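Setting up the two-arm cell for rubber band sorting

Applies to the tabletop cells with two black arms on the aluminum frame. Written by Kadri Urbonaitė, with corrections from Kristaps Uibo. The steps assume the cell has been powered off overnight and that the last person left the arms parked. If they didn't, do the parking procedure first.

You need: a 4 mm hex key, a lint-free cloth, the yellow tray, the band kit, and the cell notebook.

1. Check the frame and clamps

Push on each corner of the frame with one hand. It should not rock. Then go over the small clamps on the front rail and tighten any that turn by hand. A loose clamp lets the table creep, and you will spend the morning chasing a position error that isn't in the arms.

Wipe the wood with the dry cloth. Do not use spray cleaner. It leaves a film, and flat bands stick to it.

2. Route the cables

With the power still off, move each arm by hand from its parked position to the far corner of its reach and back. Watch the cables at the elbow and just behind the gripper. There should be slack at full stretch and no loop hanging low enough to catch a finger of the other arm. If a bundle pulls tight, loosen the tie nearest the base and feed a little more through.

Keep the right arm's bundle clear of the walkway. Anything on the floor that can be stepped on will be.

3. Place the tray and the bands

Set the yellow tray on the right side of the table, near the front, where the right gripper can reach into it without the elbow passing over the rail. Put the starting bands down near the left gripper. Spread them out so that none overlap for the first run. 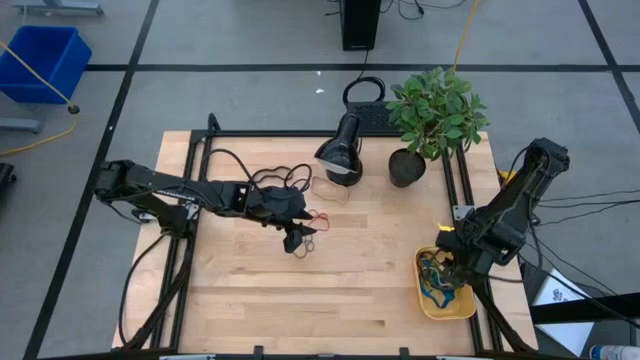

Thin bands are the hard ones. If the fingers close a little too high they pass over the top, and if they close too low they scrape the wood. Start with a band that has a clear loop and leave the twisted ones in the kit until the height is set.

4. Power up and home

Switch on the controller, wait for the arms to hold their own weight, then release them. Run the homing routine from the Numeo panel one arm at a time, left first. Running both together works most days, but if one arm was parked badly they can meet in the middle.

The log should show 12 joints ready. If it shows fewer, power down, reseat the connector at the base of the arm that is missing a joint, and start this step again. Don't clear the fault and carry on.

5. Check the gripper fingers

Open both grippers fully and look at the tips. The notched edges collect bits of rubber, which you can pick out with a wooden toothpick. Close the fingers slowly on a folded sheet of paper and pull. The paper should drag evenly along the whole tip. If one side lets go early, the finger is sitting crooked on its mount. Back off the two screws, press the finger square and tighten again.

Then bring up the wrist camera view and open the grippers once more. Both fingers should show at the bottom of the view, with a clear gap of table between them.

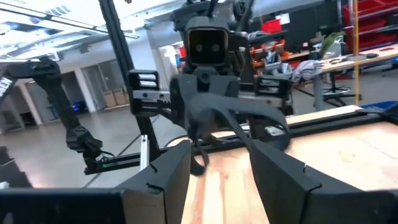

If one finger takes up far more of the view than the other, the camera mount has turned. Fix that before you touch any software offsets - Ivars once corrected a turned mount in software, and every pick after that was off by the same amount in the other direction when the mount got knocked back.

6. Set the pick height

Lower the left gripper over bare wood until the fingertips just touch, then raise it 2 mm. Save this as the table height. Do the same on the right, away from the tray.

Run the pick test at slow speed. It makes up to 100 attempts and stops by itself after three misses in a row. Write the result in the notebook along with the height you saved.

7. Move on to mixed objects

Once the single bands go well, add the harder items: the straps, the wooden block, flat bands in several colors. Lay a few things against the block so the arm has to deal with an edge. Leave the lamp where it is during all of this. Moving it changes the shadows, and the fixed camera has to be checked again.

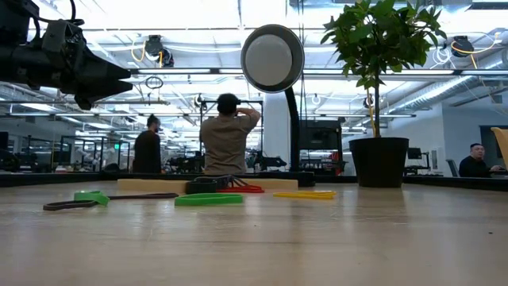 Straps need a slower lift than bands. Use profile 381, which pauses after the fingers close and raises the arm in two stages. If a strap drags its neighbors along, let it finish the move, then stop the run and lay everything out again by hand. Pausing in the middle of a lift makes the arm drop what it holds.

8. Shutting down

Empty the tray, park both arms, and only then switch off the controller. The arms sag when power goes, so keep a hand under the forearm if either one is out over the table. Put the bands back in the kit by color. Spare fingers are in the drawer marked Plernent, and when you take the last pair, tell Dace Koppel so she can order more.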